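Lists > Bench-Automation > Purchasing and Budgets > Thread

We use cookies to keep you signed in to the archive. By continuing to browse you accept this.

Subject: Re: small arm cell, what to put on the request
Date: November 14, 2023

On the earlier question, Dayana Bedoya wrote:

> We have 3362 left in the equipment line and it has to be committed
> before the end of the month. The plan is a second tabletop cell: one
> small servo arm, one tracked base, and whatever objects the tasks
> call for. Hudurel quoted the arm and the base as a bundle. Jerbridge
> will only quote the arm. Do I take the bundle, and how much should I
> hold back for spares? Also, is there any point in paying for the
> extended warranty?

Dayana,

I would split the order. The bundle price looks good until you read what is in it: the base comes with its own controller and a battery pack, and you have said the base will stay tethered on the bench. You would be paying for a pack you will not charge. Ask Hudurel to quote the bare chassis with motors and no pack. They did this for us, although it took two emails and the line item does not appear on their price list.

For the arm, compare the quotes on servo replacement cost before anything else. The purchase price of the two arms is close enough to ignore. What differs is that Jerbridge sells single servos from stock and Hudurel sells them in sets of five. If your failures are like ours they will be in the gripper and the wrist, and a set of five leaves you with parts sized for joints that do not fail. We went through three gripper servos in the first term of use. All three were stalled against a rigid object by a bad close command, so set the current limit before anyone runs a grasp.

Hold back 1000. That is high as a share of the total, but the things it covers are not optional:

- spare servos for the gripper and wrist
- one spare driver board
- a bench supply with enough headroom for the arm at stall
- cable, connectors, strain relief, clamps

The supply is the item people leave off. The adapter in the box will run the arm unloaded. With the arm extended and holding something, the voltage sags and the servos drop off the bus one at a time, and this looks like a software fault for a good while before someone puts a meter on it.

Task objects should come out of consumables and not the equipment line. Toy vegetables, a saucepan and plain bowls are cheap and easy to replace with the same item, and the replacement matters if you want to compare runs across months. Buy duplicates on the first order and write down the supplier's part number. Polished steel is worth having in the set if your camera will have to deal with reflections later on. If it will not, get a matte pan and save yourself the exposure tuning.

On the warranty: no. I read the Ameck terms (they underwrite it for Hudurel) and gears are listed as wear parts, so the most likely claim is excluded. Put the money toward servos.

Two questions before you submit. Does your purchasing office treat the arm and the base as one asset or two? Ours tagged them as one, and when we wanted to lend out the base it needed a form for the whole cell. And does the 3362 have to cover freight? Chávez, who we used for the last shipment, bills it separately -- it arrived after our line had closed and came out of the next year.

I can send our parts sheet with the servo counts and connector types if you want to copy from it. It is for the current bench setup, tracked base at the left and arm at the near edge, with the base cable run across the tabletop. Allow more cable than the straight-line distance or the arm will catch it on the low reaches.

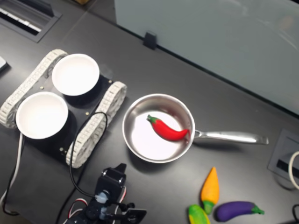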